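Hudex Open Day, Platasstead Site: Visitor Comments

Hsin-yi Kong (Moderator)
Posted 2021-10-12
The department thanks the 242 members who attended. The demonstration concerned the handling of household articles by a two-arm station. Photographs are posted for members who were unable to travel.

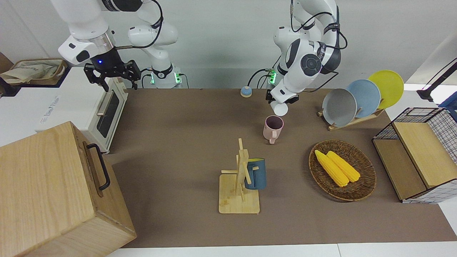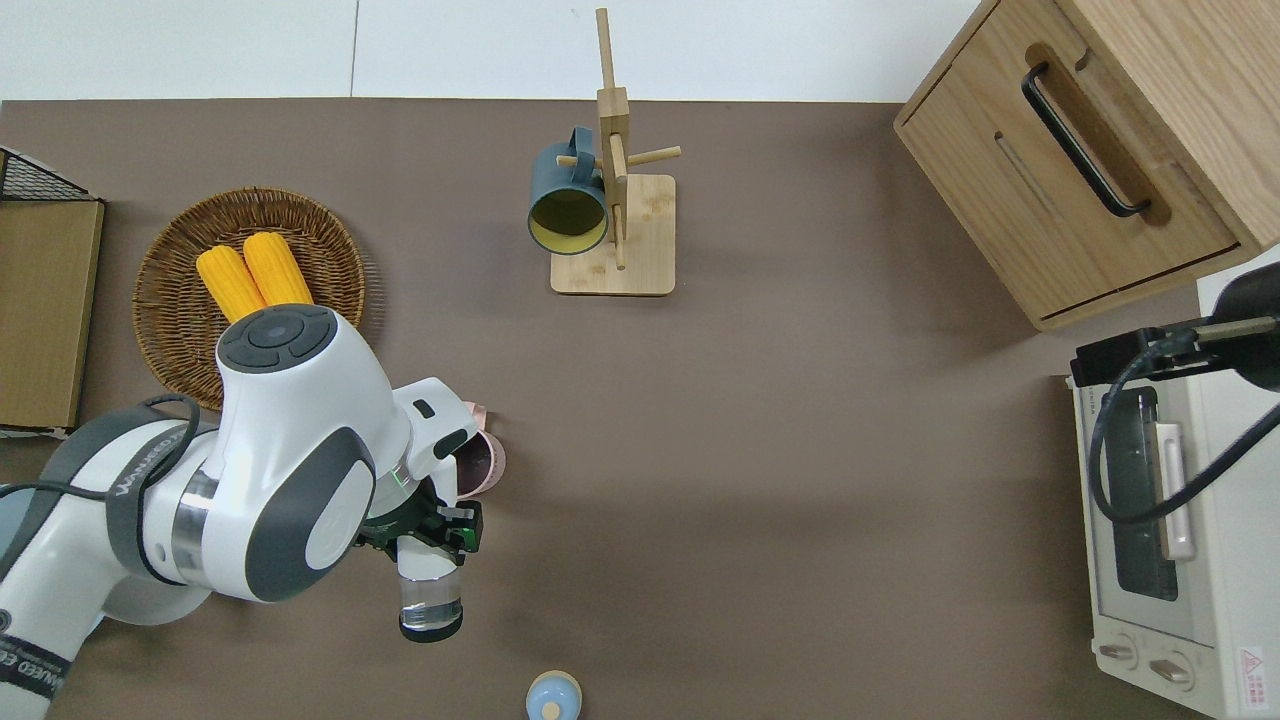
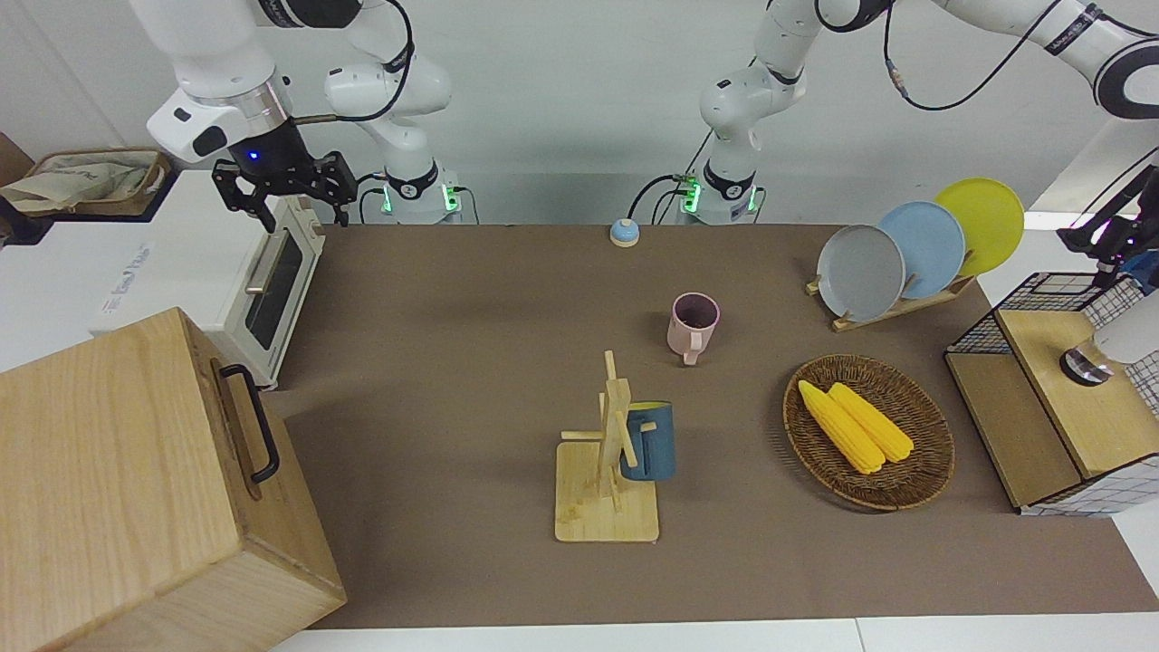
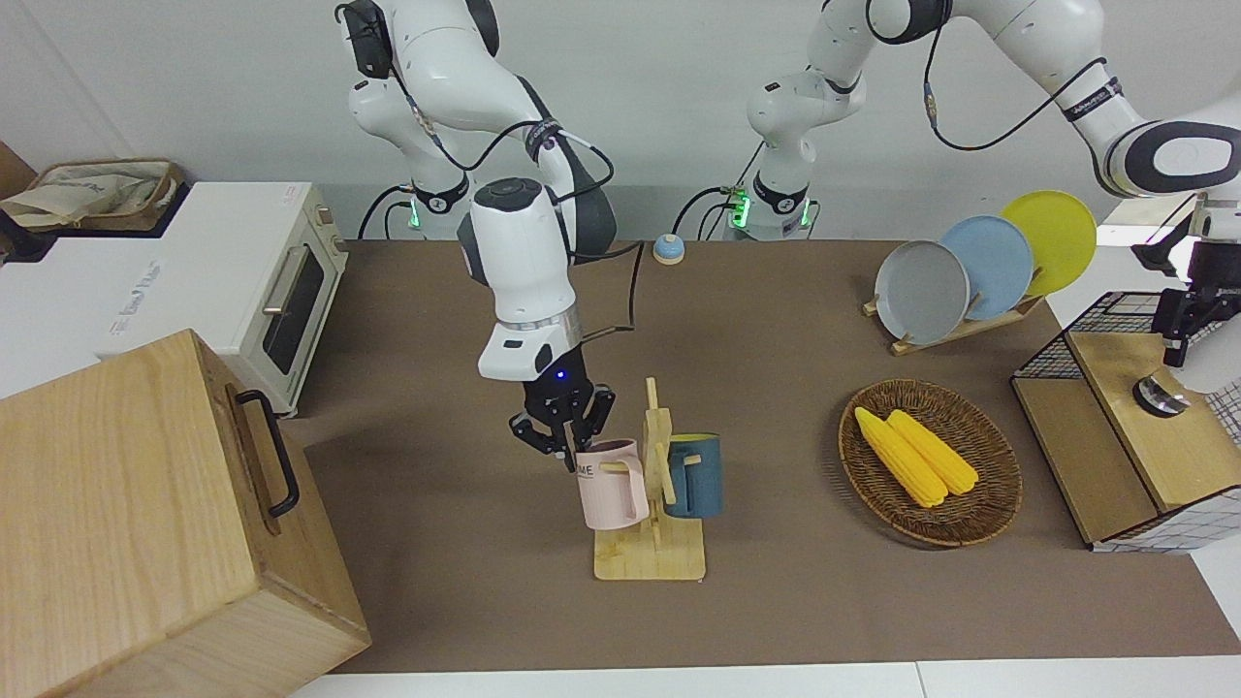

Two-arm station, tabletop demonstration, Platasstead. Last photograph: gripper at the rim of the pink mug on the mug tree.

arriaga_lab
Thank you for posting these. I would note that 15 minutes per group was not sufficient. Questions on gripper selection were deferred and remain unanswered.

Trundthorpe2
I must disagree. Our group had adequate time, and the presenter answered every question put to her. My objection is to the choice of articles. Mugs and plates say little about warehouse work.

arriaga_lab
The program stated plainly that the subject was domestic handling. Warehouse work was covered in June.

Hsin-yi Kong (Moderator)
Both remarks have been recorded. Deferred questions may be submitted in this thread and will be forwarded to the presenters.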